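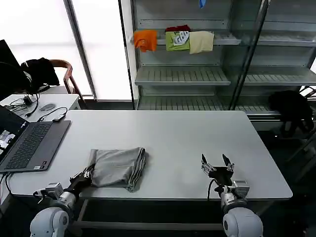
文:エマヌエル・スルドゥ(フィスゲート 参加者調整担当)

レレックス多国間訓練 住民役・通訳補助の参加者募集

フィスゲートでは、1月にドレネル演習場で行われる多国間訓練「レレックス」の住民役と通訳補助を募集します。募集人数は全区分あわせて186名です。軍や自衛隊での勤務経験は必要ありません。

レレックスは、停戦後の地域に派遣される部隊が、住民の避難支援、検問所の運営、負傷者の後送、地元代表との協議を練習する訓練です。参加する部隊は複数の国から来ます。部隊同士の連絡は英語で行われ、住民との会話は住民役が使う言語によって変わります。射撃競技や装備展示の行事ではなく、一般の見学もありません。

住民役の仕事は、決められた人物として訓練区域の中で過ごし、部隊の隊員に話しかけられたら、その人物として答えることです。台本にあるのは人物の経歴、家族関係、知っていること、知らないこと、その日の用事で、台詞はほとんど書かれていません。隊員がどう質問するかによって話の流れは変わります。演技の上手下手は選考の対象にしません。前回は、声が小さくて聞き取れないという指摘が部隊側から何件かありましたが、聞き返すことも訓練のうちなので、そのままで構いません。

募集区分

一般住民
集落の家や市場、配給所で過ごす役です。待ち時間が長く、午前中に一度も隊員が来ないこともあります。待っている間も区域の外には出られません。本や編み物の持ち込みは自由です。携帯電話は朝の受付で預かります。

地元代表
村長、学校の教員、診療所の事務員、運送業者などの役です。部隊の指揮官や民事担当者との協議に出ます。配給の順番、道路の通行、壊れた井戸の修理といった議題について、事前に渡す資料を読んで臨んでもらいます。資料は短いものですが、数日分の出来事がつながっているため、原則として全日程に参加できる方に限ります。

負傷者役
担架で運ばれる役です。傷のメイクをし、止血帯や包帯を巻かれます。針を使う処置は行いません。屋外の地面に横になる時間があり、車両で搬送される場面もあります。腰や首に痛みのある方、閉所が苦手な方には別の区分をすすめています。メイクにはラテックスを含む材料を使うことがあるので、アレルギーのある方は応募時に書いてください。

通訳補助
住民役と隊員の会話を訳す役です。訓練の中では「部隊に雇われた地元の通訳」という立場になります。日本語と英語のほか、スペイン語、ルーマニア語、ポルトガル語、フランス語、ロシア語、アラビア語のいずれかができる方を特に探しています。資格は問いません。面談で短い逐次通訳を試してもらいます。

記録補助
評価班の隣で時刻と出来事を書き取る仕事です。様式は紙で、夕方に表へ転記します。住民役とは違って訓練区域の中を移動し、一日に歩く距離がかなりあります。評価そのものは担当の士官が行い、記録補助が点数をつけることはありません。
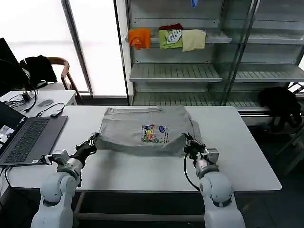 募集・参加条件

応募できる方
・応募時点で成人している方(高校に在学中の方は応募できません)
・説明会と安全講習の両方に出席できる方
・冬の屋外で数時間過ごすことに健康上の問題がない方
・入場審査のため、写真付きの身分証明書を提示できる方

国籍は問いませんが、外国籍の方は在留カードの写しが必要です。在留資格によっては就労時間に制限があるため、現在の勤務先がある方は週の勤務時間も書いてください。現職の自衛官、各国の現役軍人、報道機関に所属する方は応募できません。退職した方は応募できますが、以前に所属していた部隊が訓練に参加する場合は、その部隊と接しない区分に入ってもらいます。

夫婦、親子、友人同士の応募も受け付けます。ただし同じ家や同じ区域になるとは限りません。配置の希望は応募票の最後の欄に書けます。すべての希望に応えることはできません。

日程
訓練は1月中に前半と後半に分けて行います。どちらか一方だけの参加もできます(地元代表を除く)。具体的な日付は入場管理の都合で公開していません。応募票を受け取ったあと、個別に連絡します。

一日の流れは次のとおりです。

6時40分 コリ駅前に集合、バス乗車
7時30分 演習場の受付、携帯電話の預かり、衣装の着用
8時15分 当日の状況説明
9時 配置につく
12時から13時半の間 区域ごとに交代で昼食
16時 配置終了
16時半 聞き取り、衣装の返却
17時15分 バス出発

後半の日程には夜間の場面が含まれます。夜間に入る方は昼過ぎに集合し、終了後は宿舎に泊まります。夜間だけの応募はできません。天候や部隊の進み具合で終了が遅れることがあり、そのぶんの手当は時間に応じて支払います。

宿泊
演習場に隣接する研修宿舎に76名分の寝台があります。宿泊を希望する方が多い場合は、夜間の場面に入る方と遠方の方を優先します。部屋は男女別の相部屋で、寝具はこちらで用意します。タオルと洗面用具は各自で持ってきてください。宿舎に駐車場はないので、車で来る方はコリ駅前の有料駐車場を使うことになります。駐車料金は支給の対象外です。

手当と費用
手当は区分ごとの日額です。金額は面談の案内と一緒に書面で渡します。地元代表と通訳補助には資料を読む時間の手当が別につきます。交通費は、自宅の最寄り駅からコリ駅までの実費を、届け出のあった経路で計算して支払います。昼食は支給します。宿泊する方の夕食と朝食には、1日につき最大1000円の補助が出ます。領収書は精算の日まで保管してください。手当と交通費は翌月末に指定の口座へ振り込みます。現金での受け渡しはしていません。

途中で参加を取りやめた場合も、実際に出た日の分は支払います。無断で来なかった場合は、次回以降の応募を断ることがあります。

衣装と持ち物
上着、ズボン、スカーフなどの外側の衣装は貸し出します。多くは男女兼用で、大きさは前もって選べません。下に着る防寒着は各自で用意してください。濃い緑や茶色の迷彩柄は、隊員と見間違えるおそれがあるので着用できません。大きな文字や会社のロゴの入った服も、外から見えないようにしてもらいます。靴は足首まである歩きやすいものを履いてください。区域内の道は砂利で、日陰は昼まで凍っています。

時計は使って構いませんが、通信機能や録音機能のあるものは受付で預かります。常用の薬は持ち込めます。名前と飲む時間を紙に書いて、朝の受付で見せてください。

安全について
訓練では空包と発煙筒が使われます。住民役が銃や火薬に触れることはありません。音が出る場面の前には、原則として区域の安全係が知らせて回り、耳栓を配ります。大きな音が体に合わない方は、音の届きにくい区域に配置しますので、遠慮なく書いてください。

隊員が住民役の身体検査をする場面があります。検査は上着の外側に限り、同性の隊員が行います。検査を受けたくない方は受付で腕章を受け取ってください。腕章をつけた人は検査の対象から外れます。

訓練中に本当に具合が悪くなったときは、役をやめて、安全講習で伝える合言葉を言ってください。その言葉が出た時点で周囲の訓練は止まります。止めたことで手当が減ることはありません。医師と看護師は受付棟に待機しています。参加者全員を傷害保険に加入させます。保険料の負担はありません。

秘密保持と撮影
参加が決まった方には、訓練内容に関する誓約書に署名してもらいます。参加したこと自体を家族や知人に話すのは自由です。部隊の編成、車両の数、協議の内容、隊員の名前は、訓練後も話したり書き込んだりしないでください。区域内での撮影は禁止です。評価用の映像に参加者が映ることがあり、その映像は訓練の振り返りにだけ使われます。
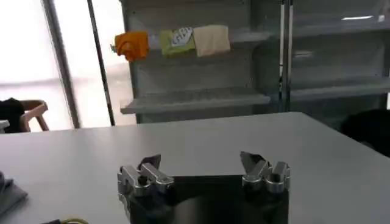

グリッパーの指先と天板

説明会と安全講習

説明会はオンラインで行います。所要時間は60分で、昼の回と19時半からの回があります。内容はどの回も同じです。区分ごとの仕事、当日の動き、手当の計算方法を説明し、そのあと質問を受けます。顔を出す必要はありませんが、応募票と同じ名前で入室してください。

安全講習は対面です。コリの市民会館で開き、参加が決まった方は必ず一度出席します。合言葉、担架の乗り降り、車両の周りでの動き方、寒さへの備えを扱います。負傷者役の方は続けてメイクの試しがあり、終わるのが一時間ほど遅くなります。講習の日にも半日分の手当が出ます。

講習を受け持つのは、住民役の現場責任者であるエリエセル・タイペです。当日も集落の中にいて、赤い帽子をかぶっています。台本の内容で分からないことは、部隊の隊員には尋ねず、タイペか区域の係に確認してください。

応募方法

フィスゲートのサイトにある応募票に記入して送信してください。紙の応募票はコリ駅の観光案内所にも置いてあります。応募票には次の項目があります。

1 氏名、生年月日、住所、連絡のつく電話番号
2 希望する区分(第二希望まで)
3 前半、後半、全日程の別
4 話せる言語と、その言語を使ってきた場所や期間
5 服と靴のサイズ
6 食物アレルギー、持病、避けたい場面
7 宿泊の希望
8 過去に参加したことがある方は、その時の区分

4の欄は、検定の点数よりも、どのような場面で使っていたかを書いてもらえると配置がしやすくなります。工場で同僚と話していた、家で祖父母と話す、といった書き方で十分です。

応募票が届いてから一週間以内に、受付の連絡をメールで送ります。届かない場合は迷惑メールの欄を確認したうえで、事務局に電話してください。面談は電話で15分ほどです。地元代表と通訳補助だけは、画面越しの面談になります。結果は採否にかかわらず全員に知らせます。

定員に達した区分から受付を終了します。例年、一般住民が早く埋まり、記録補助と通訳補助は最後まで残ります。受付を終えた区分に応募した方には、第二希望で案内するか、欠員待ちの名簿に載せるかを尋ねます。

よくある問い合わせ

眼鏡や補聴器は使えますか。
使えます。衣装に合わせて外す必要はありません。負傷者役で顔にメイクをする場合だけ、眼鏡を預かることがあります。

髪の色や入れ墨に決まりはありますか。
ありません。ひげもそのままで構いません。

食事に制限があります。
昼食は肉を使うもの、使わないもの、豚肉と酒を使わないものの三種類から選べます。これ以外の制限がある方は持参してください。持参の場合も手当は変わりません。

以前、別の演習で住民役をしました。同じ役になりますか。
名前も経歴も毎回変わります。前に覚えた設定は使わないでください。

雪の日はどうなりますか。
行います。バスが動けないときだけ中止とし、5時半までに電話とメールで知らせます。知らせたあとに家を出た場合の交通費は出ません。

問い合わせ先
フィスゲート 参加者調整係(ドレネル演習場 住民役事務局)
電話受付 平日10時から17時
折り返しの電話は非通知で表示されることがあります。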